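FOR RELEASE IN NOVEMBER

Drarndale Tea Room Extends Its Hours, Admits Defeat on the Scones

DRARNDALE – The Gukuvine Tea Room will stay open until 9 p.m. through the winter, the first change to its schedule since the sign on the door was painted. The sign will be repainted. A quote for the lettering has been received and is being recovered from.

The longer hours follow a trial this fall, when the room stayed open late to see if anyone in Drarndale wanted tea after dark. The owners had expected a handful of students and one or two people avoiding their families. On the busiest evening 181 pots went out, and the kitchen ran short of lemons, clean spoons and good humor, in that order.

"We used to lock up at five and go home feeling we had done a full day," said Senthil Fernandes, who runs the tea room and answers its telephone when he can find it. "Then people started knocking on the glass. It is hard to enjoy your supper with somebody looking at you through a window and pointing at the kettle."
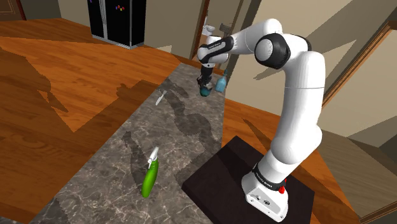 The evening menu is shorter than the daytime one. It has three black teas, a green, a mint and a house blend called Retamal, which is smoky enough that first-time customers sometimes ask if something is on fire. Soup will be served until it runs out. Toast will be served until closing, with butter or with cheese, and requests for avocado will be heard politely.

Scones will no longer be baked after noon. The tea room has defended its afternoon scone for years against complaints that it was dry, heavy and better suited to holding open a door. Management now accepts these findings. Morning scones come from the same recipe and are somehow fine. The afternoon slot goes to a ginger cake made by Gillia, a bakery two streets over, which has agreed to supply it on the condition that Gukuvine does not try to improve it.

Prices for tea stay where they are. A pot for one still comes with a free top-up of hot water, and a second top-up remains available to anyone willing to ask for it in a normal voice. Soup goes up slightly – the onions are to blame.
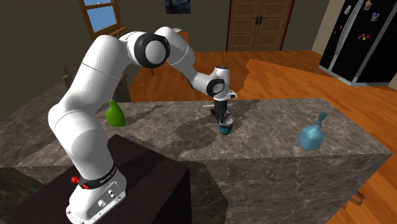
The tea room has also settled the matter of laptops. They are welcome before 5 p.m. and discouraged afterward, when the small tables are needed for customers who came to talk to each other. Phone calls may be taken on the front step in all weather. Chess is allowed at any hour, provided the losing player does not sigh more than is reasonable.

Reservations will not be taken. A reservation book was tried during the fall, and it was mostly used to rest cups on.

Regulars were asked for their views on the new hours and gave more than 200 of them, a number of which concerned the parking.
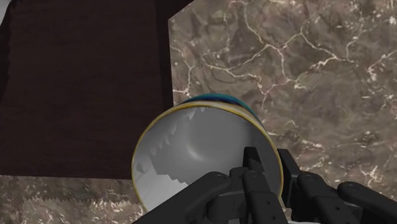

Senthil can keep the place open until midnight for all I care, wrote one customer, as long as the mint tea is made with leaves and the radio stays off. The same customer asked for the afternoon scone to be brought back, on the grounds that it was terrible but filling.

The radio will stay off. The scone is not under review.

The new hours take effect at the start of the month. The tea room opens at 8 a.m. as before, or a few minutes later if the key sticks. Last orders for soup and toast are at 8:30 p.m., and the lights go up at nine as a gentle hint. Less gentle hints will follow.

Press inquiries may be made at the counter, preferably between the lunch rush and the ginger cake. Interviews are free. Tea is charged at the usual rate.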